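Onico drops opener in Stestport, camp cuts coming

Quick one before I lose the wifi at the rink. Onico lost the preseason opener in Stestport tonight, 4-2. Better than it sounds for 30 minutes, then the legs went. Two power play goals against, both on lazy hooking calls.

Camp roster is at 30 and has to be down to 20 by the end of September. First cuts get posted at the Hendriks Arena doors tommorow, 11 a.m. No word on the goalies – three still in the mix, and the kid who played the third period only saw five shots.

Morning skate runs 90 minutes and is open to the public. Use the side entrance, front lot is getting paved.

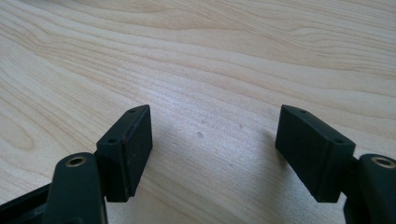 Next up

Home against Edik, 7 p.m. start. Tickets at the door, cash only agian. Lines when I get them.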